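## 3. Color and Storage in Small Shared Kitchens

### 3.1 Background

Earlier work on shared kitchens has dealt mostly with floor area and the number of cooking stations. Storage has received less attention, and color has usually been treated as decoration. Sjögren and Figueroa argued that residents in shared housing find their own shelf or drawer by its color before they read any label, but their study covered a single building and did not look at how residents used the top of the cabinet.

We returned to the question at two housing cooperatives, Lesden and Festero. Both have low cabinets along one wall of the common room, and both let residents choose the drawer colors when a unit is replaced. Lesden uses one color per household. Festero mixes colors freely, and two households may share a cabinet.

A cabinet with mixed drawer fronts appears in Figure 3. The orange front and the white-grey front with its orange handle are easy to tell apart at a distance, while the navy drawer is less distinct in poor light, according to the residents we asked.
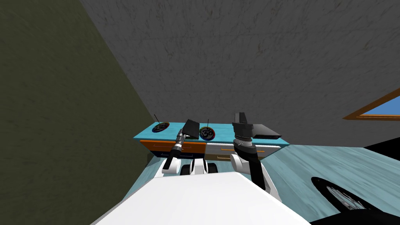
**Figure 3.** Low cabinet with mixed drawer fronts and a turquoise top, against a grey wall.

### 3.2 Survey

The survey went to 330 residents in February. Of these, 70 agreed to a longer interview, which Latuheru and MacPherson carried out in the residents' own kitchens. The form asked which drawers each person opened on a normal day, which ones they avoided, and what they kept on the cabinet top -- including personal and religious items, which earlier surveys had left out.

Residents at Lesden seldom opened a drawer by mistake. At Festero mistakes were more common, mainly among people who had moved in within the past year. Those who had lived there longer said they no longer noticed the colors at all.

### 3.3 Surface contrast

Wall and floor finishes also came up in the interviews. Several residents preferred a clear break in tone where two surfaces meet, such as a mottled gray beside a plain dark brown. Older residents in particular said that a straight, visible edge helped them judge distance when carrying dishes.
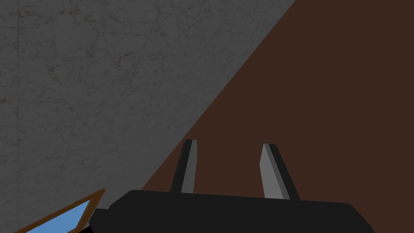 ### 3.4 Limits of the survey

Both cooperatives are small, and their members chose to live there. The sample leans toward people who already care about how the common room looks. We also relied on residents' own reports of drawer use, which may miss habits they are not aware of. Assunção's door counter method would have given firmer numbers, but the Festero board did not approve it.

The interviews on surface finish were shorter than planned. Only 15 residents gave answers detailed enough to code, and 2 of those later withdrew. We report their preferences as background and draw no conclusion about safety from them. Brown was often described as warm and gray as easy to live with, though the terms were used loosely. 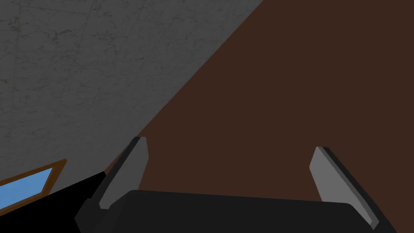
Sutherland Papers in Housing, Vol. 15, No. 2, p. 70

### 3.5 Coding of responses

Answers were coded by two readers working apart. Where they disagreed, a third reader settled the code. Comments on color were kept separate from comments on finish -- a resident who called a surface "dull" was asked which of the two was meant.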